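Report of Visit: Sudwood Open Golf Tournament, April 13, 2018

A party of four members of the Temulton Golf Society attended the second day of play at the Sudwood Open. The visit was arranged at the invitation of the host club, and this report is submitted for the information of members who may wish to join the next outing in June.

## Travel and Arrival

The party left Temulton in one van and reached the public parking area on Vustness Road shortly after the gates opened. The last two miles were slow. Spectators are directed into a single lane past the practice range, and the shuttle buses share that lane. Members who attend in future are advised to use the east entrance, where the walk to the first tee is longer but there was no line for tickets.

Breakfast had been taken at the rented house before departure, and sandwiches were made there for the cooler.

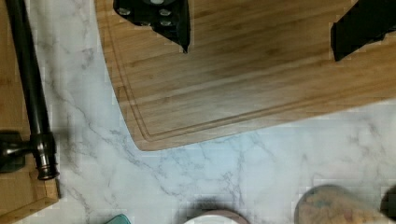 *Cutting board on the kitchen counter.*

## The Course

Sudwood was lengthened last year, and 144 players were entered for the event. The greens were firm in the morning. Several approach shots to the short eighth landed on the front edge and ran through to the back fringe, and the players in the later groups began to land the ball well short of the putting surface.

The party spent most of the morning at the Gudeta Stand, behind the closing hole. It has 797 seats, open to any ticket holder, and gives a clear view of the second shot over water. Seats in the upper rows are in full sun until early afternoon. 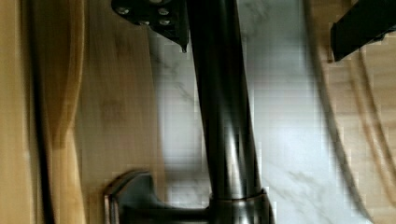
After lunch the party divided. Leonidas Psarras and one other member followed the leading group for the full back nine, while the remainder stayed near the practice green. Walking the back nine is recommended only for those in good shape. The climb from the thirteenth green to the next tee is steep, and the roped path narrows there to the width of two people.

Marshals were courteous throughout. Phones were permitted if silenced, and scoring updates were posted on a board beside each par three.

## Matters for the June Outing

The host club has offered the Society 8 tickets at the group rate, to be confirmed in writing. It was proposed that they be assigned by date of request, with the van leaving one hour earlier than on this visit.
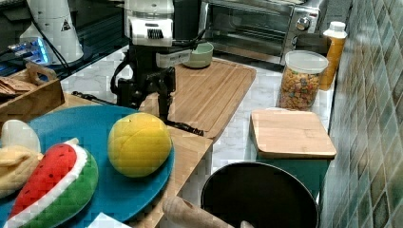

Wubit Ambaye asked that the earlier departure be reconsidered, as members from the north side of the county would have to set out before daylight to meet the van. She suggested a second pickup point at the Vustness Road exit, and asked whether tickets could be collected at the gate by those driving themselves.

Both points have been referred to the host club. Members should send their ticket requests to the Society office and state whether a seat in the van is needed.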